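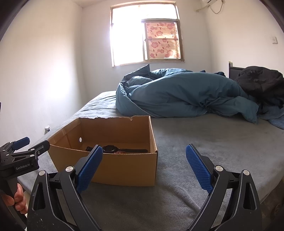 Walking to Kourkoulas: what people say about a vow, and what the paper says

Project report, Religion in Local Life, second-year module

1. What I set out to do

Every September a group of people walks seven miles from the parish hall in Kikville to the Kourkoulas chapel, says a litany at the door, eats lunch on the grass and goes home by car. The leaflet handed out at the start says the walk keeps a vow made in 1594 in the town of Urnetti, when a sickness stopped after the townspeople carried a statue around the fields. Families from Urnetti brought the vow with them when they settled here, and according to the leaflet it "has never been broken."

I wanted to know how much of this could be checked. My proposal had a second question, whether walking the route deepens people's faith, and I dropped most of it by the halfway point for reasons given in section 4. My supervisor thought I should have dropped it sooner.

I should say where I stand. I was raised going to church and mostly stopped. I like the walk. I have no wish to talk anyone out of it, but I went in doubting the leaflet and readers should allow for that.

2. Sources

The parish keeps its registers in the hall office. I was allowed to read the account books and the notice books for two afternoons. The early notice books are in a mixture of English and the dialect of Urnetti, which I read badly, so I used a printed word list and marked every entry where I was guessing. There is also a typed history of the chapel, with no author and no date, that most later accounts seem to copy. The local library has a folder of newspaper clippings.

For the survey I approached 39 walkers at the lunch stop. Of these, 20 filled in the whole sheet. The rest took a sheet and did not return it, or answered the first page only. Several people said they would mail theirs. None came.

3. The vow

The date 1594 appears in the leaflet, in the typed history, and on a board inside the chapel door. At first I counted these as three sources. They are one. The board has the same misspelling of the patron's title as the typed history, and the leaflet repeats a whole sentence from it word for word. The typed history gives no source of its own beyond "the old book at Urnetti."

I wrote to the parish at Urnetti asking about an old book. The reply was friendly and said that their earliest records were lost in a fire and that they had the date from us, meaning from a visiting group that had given them a copy of the leaflet. So the date now goes around in a circle. That does not make it false. A vow against sickness at that period would be an ordinary thing, and people do hand dates down. But I can't find anything that supports this one, and I would not put it on a board.

"Never broken" is easier to test, and it fails. The account books list money spent on candles, bread and the hire of a wagon for the walk. There is a run of years with no such entry. One notice book says plainly that the walk "will not be made, on account of the road," and the following year's says nothing at all. A clipping from later on describes the walk as "revived." When I mentioned this at the hall, I was told that during the gap a few families said the litany at home, and that this counts. Perhaps it does. It depends on what was promised, and we don't have the words of the promise.

There is also the matter of Plikomura. The chapel there, on the other side of the river, claims the same vow and walks in spring. Their version has a flood in it and no sickness. People at Kourkoulas told me Plikomura borrowed the story, and at Plikomura I was told the opposite, with about equal confidence. I looked for an early mention of either and found Plikomura's first, in a clipping about a repaired roof. One clipping is thin evidence and I would not build on it.

4. The survey, and why I trust it less than I hoped

The sheet asked people why they walked, how often they prayed in an ordinary week, and whether they felt closer to God after the walk. Nearly everyone who answered the last question said yes.

I was pleased with this for one evening. Then I went through what was wrong with it. The question was asked at the chapel, at lunch, after a long walk, in company. Anyone who had found the walk dull or painful had good reason to be sitting in the shade ignoring a student with a clipboard. I had nothing from before the walk to compare with. And "closer to God" was my phrase, borrowed from a textbook, and at least two people crossed it out and wrote something else. One wrote "tired and glad." Another wrote "my mother walked it." Those two answers told me more than the ticked boxes did, and my form had no place for them.

On the question of why they walked, the vow came well down. People put family first, then habit, then a particular person they were praying for. Some left the vow off altogether. Since the leaflet is built around the vow I had expected the reverse, and I reworded the question twice in my head to see if I had caused the result. I may have. "Why do you walk?" invites a private answer.

A friend on the module suggested that feeling peaceful after the walk could be explained by exercise and fresh air. I think this is too quick as well. It may be so, but nothing in my project separates prayer from walking, and a person who says the litany for three hours might fairly object to having it filed under fitness. A proper comparison would need people walking the same road without the prayers. I asked whether that could be arranged and was told, kindly, no.

5. The quiet mile

One part of the walk deserves its own note. After the second bridge the singing stops and the last mile is done in silence. The typed history calls this "the ancient custom of the fathers." The notice books don't mention it until quite late, and the first entry asks walkers to keep quiet past the new houses because of complaints. Whatever it was for at first, walkers now treat it as the center of the day. I did it myself and could hear gravel and somebody's bad knee. I noticed I was praying, a little, which I record here although I have no idea what to do with it as data.

6. Findings

The date of the vow rests on one undated typescript. The claim of an unbroken custom is contradicted by the parish's own books. The relation to Plikomura is unsettled. The silence on the last mile appears to be modern and to have a practical origin. The survey shows that people who stay for lunch and fill in forms speak well of the walk – I would not claim more for it than that.

7. If I did it again

I would drop the tick boxes and record longer conversations, starting before the walk. I would get help with the dialect from the first week. I would also go to the Plikomura walk in spring, which clashed with exams this year. Copies of my notes on the account books have been left in the hall office, including the pages I could not read.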